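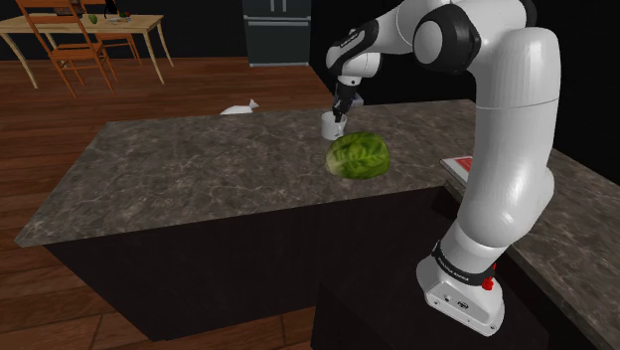
Kitchen & Bath > Countertops

Sealing stone, how often really?

hazel_in_wenden
Hi all! We moved into our place in June and I have fallen a bit in love with the stone counters (my mother thinks that's silly, but she has tile). The sellers said to seal them every 6 months. Does that sound right to you folks?

Kasun Bhuiyan
Welcome! That seems like a lot to me – I do mine every 2 years and it's holding up fine. Put a few drops of water on it and wait a while. If the stone goes dark, it's thirsty.

oldgrout386
Have to disagree with Kasun, sorry, friend. By the stove and sink I'd go once a year, water test or no water test. I skipped it at our old house in Pleswood and had an oil stain that outlasted two dogs. 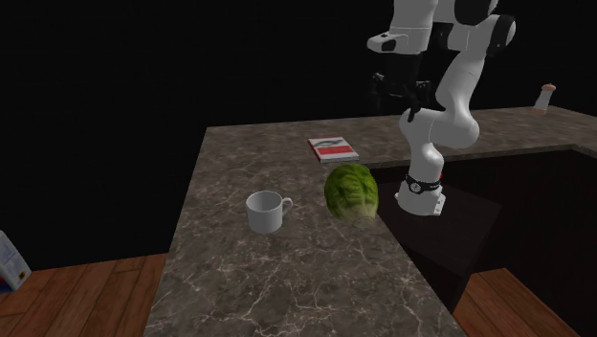

hazel_in_wenden
Can I use vinegar to clean it in between?

oldgrout386
Please don't, dear, it can etch some stones and it wears down the sealer. A drop of dish soap in warm water is plenty.

Kasun Bhuiyan
On that we agree. I still say yearly is overdoing it, though. Too much sealer left a haze on my sister's counter and she spent a whole evening buffing it off.

oldgrout386
Then she didn't wipe off the extra! Ten minutes, soft cloth, done.

hazel_in_wenden
Thank you both, I'll try the water drops tonight after supper and let you know.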